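Wednesday, edit room log, late

Okay, writing this down before I forget what we decided, and so Vaida doesn't have to ask me four times tomorrow.

We got the pickup! The channel wants a second season of *Kļaviņa*, and they told us before the first one has even gone out. I still can't quite believe it. Agnese called me from the parking lot and I had to ask her to say it again (I was holding a sandwich and a hard drive, and only one of them hit the floor, luckily the sandwich). Same length, same slot, new family each season, so it's a proper anthology now and we can stop saying "limited series, maybe" in that careful voice.

What this means for the edit bench, as far as I can tell:

- Episode 2 still has to lock first. Season two is lovely but it doesn't get me out of the kitchen argument sequence.
- The opening titles need to work for both seasons. Kęstutis is redoing the end card so the season name sits on its own layer and we can swap it without re-rendering the whole thing.
- Project naming: season one stays KLAV, season two is RALUS until somebody gives it a real title. Please don't start a folder called "new show." I've found one already.

Now the kitchen sequence. I tried three versions today. Version A holds on the mother all the way through the phone call, and it's gorgeous, but you lose the son coming in. Version B cuts to him on the door sound, which is what the script says, and it plays like every other show on TV. Version C lets the door happen off screen and stays on her for another 40 frames before she turns. I watched C with the sound off, then on, then with Arvid's temp music, and I think it's the one. Arvid thinks it's the one too, but he'd say that, his music is louder in it.
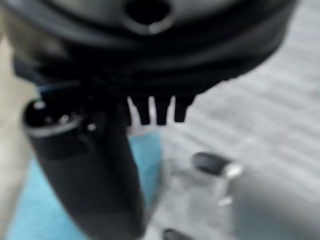
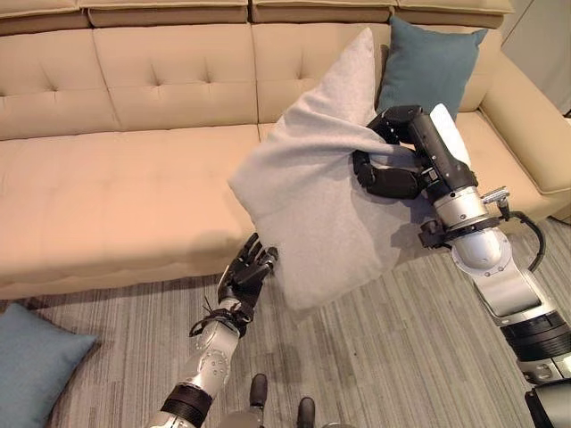
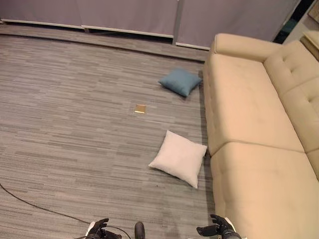 Does the season two pickup change anything about how season one ends?

The ending stays as written. Each season tells a complete story with its own family, so the last episode closes with the sister on the ferry and there's no teaser scene after the credits.

I'm glad that's settled, by the way. There was a day when people were floating a little hook at the end, a phone ringing in a different house, that sort of thing. I cut a rough one just to see, and it made the ferry feel like a commercial for something else. It's in the bin called "no," in case anyone wants to be sad.

Sound notes from this afternoon:

Aivar's production audio in the stairwell scene is better than I remembered. I was all set to replace the whole conversation and I only need two lines, the one about the car keys and the one right after it where somebody's jacket rubs on the mic. He has alternates for both from the rehearsal take. The sync on clip 805 is still off, I nudged it by ear and it looks okay on the small monitor, but I don't trust the small monitor. Check it on the big one in the morning.

The Grunix drive filled up again at lunch. It got to 94 percent and then the exports started crawling. I moved the camera tests over to Odel and deleted my own old previews (mine only, I promise!). If you're missing something, look on Odel before you panic. The folder is "tests_moved," which I admit isn't my best work.

Color hasn't started and I'm trying not to think about it. Agnese wants the summer scenes warmer and the January ones left pretty much alone. I agree about January. About the summer I'd like to see a test on the beach picnic first, the skin tones in there are already pushing orange and I don't want everybody looking like they fell asleep at the pool.

Tomorrow:

1. Big monitor, 805, first thing
2. Send version C to Agnese with no explanation and see what she says
3. Recut the recap for episode 2, it gives away the letter
4. Ask Kęstutis if the title font has all the Latvian letters in bold, since the ņ came out as a box in the last export
5. Buy Vaida a coffee for sitting through all three kitchens

One more on the recap. It runs long and I'd happily lose the wedding shot. Everyone loves the wedding shot. I'll make a version with and a version without and leave them both on the timeline, the short one on top.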